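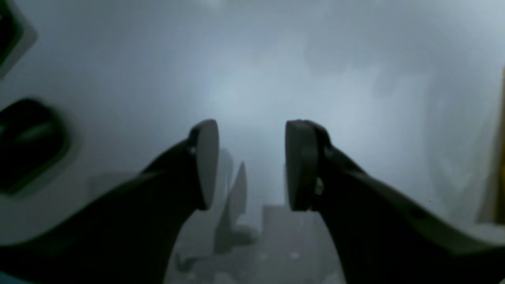
**Slide 1.** Thanks for having me. I'm talking about what happened to the Emside league fixtures in March, when the players refused to take the court.

**Slide 2.** Background, keep short. 13 clubs, 300 registered players. The council put up hall charges at Clilell and the clubs passed the whole rise on to players.

**Slide 3.** The walkout. Palumbo and Lustovdale were due to tip off at seven. Both squads stood on the baseline in plain T-shirts and read out a statement. Then they left. 21 games were postponed over the next fortnight.

(Pause. Someone usually asks about refunds. Ticket money went back in full.)

**Slide 4.** Reaction. The league got 536 emails. Plenty said sport should stay out of politics. Plenty of others asked how to write to their councillor.

**Slide 5.** Where it stands. The charges are frozen until the summer review. Postponed games are being played midweek. Clubs still disagree about whether to award points for the first night.

Questions. Leave ten minutes.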